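3.2 Möblierung und Stellflächen im Wohnbereich

Die Erhebung zur Nutzung kleiner Mietwohnungen stützt sich auf 112 Haushalte in den Quartieren Lerero und Narden. Ausgewertet wurden Grundrisse, Möbellisten und halbstrukturierte Interviews. Die Grundfläche der Möbel wurde jeweils am breitesten Punkt des Korpus abgenommen, Überstände von Griffen und Leisten blieben unberücksichtigt. Bei Möbeln auf Füßen zählt die Projektion der Deckplatte, da die Fläche unter dem Korpus nach Angabe der Befragten nur selten zur Lagerung dient.

Niedrige Korpusmöbel nehmen in der Stichprobe eine Sonderstellung ein. Mohmand und Yazdani ordnen sie in ihrer Typologie den „wandbegleitenden“ Stücken zu, räumen aber ein, dass die Zuordnung bei offener Fachteilung unscharf wird. Ein Fernsehschrank mit offenen Fächern an der Längsseite und geschlossener Stirnseite (Abb. 4) lässt sich sowohl an der Wand als auch quer im Raum aufstellen. Im zweiten Fall wirkt er als Raumteiler und erzeugt beidseitig eine Bewegungszone, die in den gängigen Stellflächentabellen nicht vorgesehen ist.
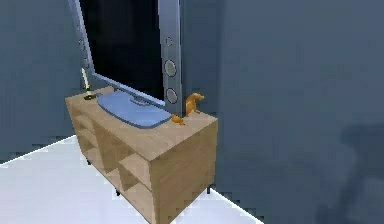 Für die Berechnung der verbleibenden Verkehrsfläche wurde deshalb zwischen einseitig und zweiseitig zugänglichen Möbeln unterschieden. Einseitig zugängliche Stücke erhielten einen Zuschlag von 500 mm vor der Bedienseite, zweiseitig zugängliche denselben Zuschlag auf beiden Seiten. Überlappende Zuschläge benachbarter Möbel wurden nur einmal gezählt. Die so ermittelten Werte liegen unter den Angaben der Vermieter, was vor allem auf die abweichende Behandlung von Heizkörpernischen und Türaufschlägen zurückgeht. Eine Korrektur nach dem Verfahren von Lobo wurde geprüft und verworfen, weil sie die Kenntnis der lichten Raumhöhe voraussetzt und diese für einen Teil der Wohnungen in Narden nicht vorlag.

Insgesamt gingen 251 Aufstellsituationen in die Auswertung ein, davon 131 aus Lerero. Mehrfachnennungen desselben Möbels nach einem Umstellen innerhalb des Erhebungszeitraums wurden als eigene Situation geführt. Umstellungen häufen sich im August. Die Interviews nennen dafür den Einzug weiterer Personen und den Wechsel des Arbeitsplatzes innerhalb der Wohnung. Ein Zusammenhang mit der Wohndauer konnte nicht gesichert werden.

Tische verlangen eine gesonderte Betrachtung. Bei rechteckiger Platte ist die nutzbare Kantenlänge unmittelbar aus den Seitenmaßen abzuleiten. Bei runder Platte (Abb. 5) hängt sie von der Anordnung der Sitzplätze ab und verringert sich, sobald der Tisch an eine Wand gerückt wird. Venkataraman setzt für diesen Fall pauschal die halbe Kreislinie an. Die eigenen Messungen stützen den Ansatz nur für Tische, die in einer Raumecke stehen. Bei freier Aufstellung wurde der volle Umfang zugrunde gelegt und der Bewegungszuschlag konzentrisch um die Platte gelegt. Restflächen in den Zwickeln zwischen Kreis und Wand gelten als nicht nutzbar, sofern sie schmaler sind als der Zuschlag.
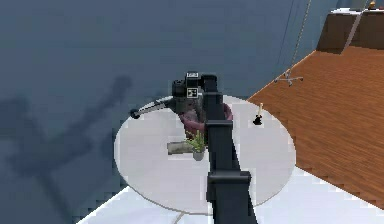 3.3 Auswertung der Interviews

Die Gespräche wurden wörtlich transkribiert und nach dem von Mudaliar vorgeschlagenen Schema kodiert. Aussagen zur Möblierung erhielten den Code M, Aussagen zu Wegen innerhalb der Wohnung den Code W; Doppelkodierungen waren zulässig. Abweichungen zwischen den beiden Kodierenden wurden im Gespräch geklärt. Die Transkripte aus dem Pretest in Sirklow sind nicht enthalten, da der Leitfaden danach um die Fragen zur Aufstellung von Tischen ergänzt wurde.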